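Chapter 8
Teaching by Showing: What a Demonstration Does and Does Not Contain

Anyone who has sat through a sales talk on robot learning has heard the promise. Show the machine the job, and it will pick up the rest. This chapter takes the promise seriously enough to doubt it.

A demonstration is a recording. When an operator moves an arm by hand or steers it from a remote station, the log holds positions, gripper commands and usually some video. It does not hold intentions. If the operator slows down over a processor socket, the log says that the arm slowed. Whether she was being careful, checking a monitor or answering a colleague is lost. 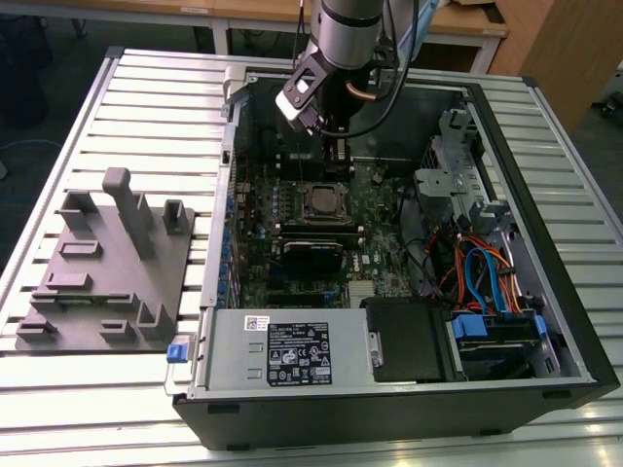
Textbooks like to start with stacking blocks. We start with the inside of a desktop computer, where there are cables to snag and very little room for a wrist to turn. Blocks forgive a sloppy demonstration. A motherboard may not, and the claims made for a method should be read with the task in mind.

Colleen Nguyen and Vidar Solberg, whose Lusar exercises we use throughout Part 2, asked operators for 30 demonstrations of a single approach to the processor area. The operators had the same instructions. Their paths differed anyway, and so did the places where they paused. A learner that averages such paths can produce one that no operator would have chosen.

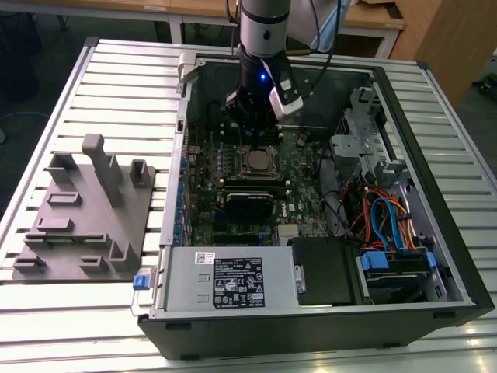
Figure 8.1. Gripper above the processor socket, no cooler mounted. The gray fixture plate is at left.

Is more data the cure? Sometimes. The later Lusar set has 562 demonstrations, and it did smooth out the hesitations. It also repeated one habit 562 times: the case always lay in the same place on the table. Students who trained on the full set reported excellent results until we asked them to shift the case by the width of one slat.
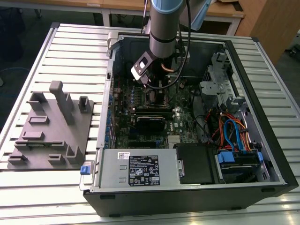
Hand guiding and remote control fail in different ways, and Section 8.2 treats them separately. In hand guiding, the operator feels contact through the arm but may block a camera's view with her own body. In remote control the view stays clear, while the sense of touch is often poor or missing. Be wary of any comparison that reports only a success rate. Ask who gave the demonstrations, how many were thrown away, and who decided which ones to throw away.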